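Teaching by demonstration (robotics)

From Flurville, the open reference on machines and automation

Teaching by demonstration is a way of programming a robot in which a person shows the machine how a task is done, either by moving its arm by hand or by driving it from a distance. The recorded motions are then played back directly or used to train a control program. The method is also called programming by demonstration, and when a learned program is the goal it is often called imitation learning.

Contents
1 Background
2 Hand guiding
3 Remote control
4 Recording and data
5 Simulated demonstrations
6 Limits
7 See also

Background

Early factory robots were taught with a handheld box of buttons called a teach pendant. The operator moved the arm to a point, stored it, and went on to the next. Paint-spraying robots were often taught by leading the arm through the whole path, and the machine repeated the path exactly. Both approaches work well when every part arrives in the same place. They work poorly in homes and kitchens, where a drawer may be half open or a cup may stand somewhere new each time.

Later systems treat a demonstration as an example. The program is given many examples of one task, with the starting conditions changed between them, and learns to produce a suitable motion for conditions it has not met before.

Hand guiding

In hand guiding, also known as kinesthetic teaching, the teacher holds the arm and moves it through the task. The motors are set to cancel the weight of the arm so that it can be pushed with little effort. The teacher feels contact through the arm, which helps with jobs such as fitting a peg or wiping a surface. Two drawbacks are common. The teacher's hands and body may block the robot's cameras, and arms with many joints are awkward to steer with two hands.

Remote control

In remote control, or teleoperation, the teacher stands apart from the robot and sends it commands. Common devices are:

Leader arms, which copy the joint layout of the robot. The robot follows whatever the leader arm does.
Hand controllers of the kind used with virtual reality headsets. The position of the controller sets the position of the gripper, and a trigger closes the fingers.
Six-axis mice and keyboards, which are cheap but slow.

Most remote setups give the teacher no sense of touch. Operators tend to rely on the camera view and to slow down before contact. The Trundis leader arm adds a small motor at the trigger that pushes back when the gripper meets resistance.

Recording and data

A recorded demonstration is called an episode. It usually holds the joint positions, the gripper opening, the commands sent, and video from one or more cameras. A camera on the wrist is widely used for grasping tasks. Video is often stored at 30 frames per second, and the joint readings may be taken faster and matched to the frames afterward.

Episodes are normally sorted before training. Failed attempts, long pauses and accidental bumps are removed or labeled. The Aguirre format, used with several home-task collections, splits each episode into 3 stages: approach, contact and release.

Simulated demonstrations 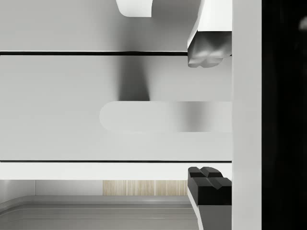

Drawer opening is a standard task for demonstrations given in a simulated kitchen. The teacher steers a virtual arm with the same devices used for a real one, and the simulator logs the episode. The main difficulty is lining up the gripper with the handle. With a horizontal bar handle, the fingers are commonly set one above the other, as in the view here, so that they can close on the bar from above and below. The Enis task set starts from one recorded episode and makes 90 variants by shifting the cabinet and changing the surface finishes. Contact in a simulator is only an approximation, and a grip that holds on screen may slip on a real handle.

Limits

A learned program can be no more varied than its examples. If every teacher approaches the drawer from the same side, the robot may fail when that side is blocked. Small errors also build up during a long task, taking the robot into positions that were never demonstrated. One remedy is to let the teacher take over when the robot begins to drift and to add the correction to the training data.

See also

Teach pendant
Teleoperation
Gripper
Imitation learning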